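Re: [danoddale-homes] oak floor in the back room – refinish or leave it?
From: Tyra Engström
Date: 2026-09-26
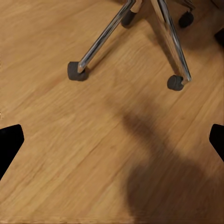
Render: honey-toned boards with a chrome chair leg on them.

Hi all,

Sorry for going quiet, I've been up to my elbows in this floor and only now sat down with coffee. Thanks to everyone who wrote back, on and off list. I'm quoting the bit I want to answer, so scroll down if you missed it.

> I'd leave it alone if it were mine. You've got 174 square feet in there and
> half of it will be under a rug anyway. Rent a sander and you'll lose a
> weekend, plus you'll be finding dust in the cereal until December. Did you
> ever try the water drop test? And what are you going to do about the desk
> chair? Ours chewed up the finish in a year.

So yes, I did the water drop test! I put drops in nine spots, mostly near the back door and along the wall where the old radiator used to be. Seven of them beaded up nicely. The two by the door soaked right in and left dark spots that took all afternoon to go away. I take that to mean the finish is shot by the door and fine everywhere else, which is better than I feared (I had already started pricing drum sanders, and wow).

My plan now is what they call a screen and recoat. You scuff up the old finish with a buffer, vacuum like crazy, wipe it all down and put a fresh coat on top. The door end I'll sand by hand first. The man at Fleveck quoted me $1,512 to do the whole room from bare wood, and he was very nice about it when I said I'd think it over. I have thought it over.

What I can't settle is color. My sister wants it darker, like the hall. I like it warm and a little orange, the way oak floors looked in every house I knew growing up, and I don't want to stain it and then regret it. Has anyone here used the Amrani water-based finish? I've heard those can leave the wood kind of pale and I'd hate that. If you have a leftover board with it on, I would happily drive over and look.

As for the chair – good question. I've had those hard plastic wheels on mine forever and they've left a nice gray crescent right where I sit. I'm going to swap them for soft ones and see. A mat would probably work too, but I always trip on the edge of them.

Oh, and whoever offered the loan of a buffer, please write me again! I deleted the message along with a pile of junk and now I can't remember who it was. I can pick it up any evening, and I'll bring it back clean.

Tyra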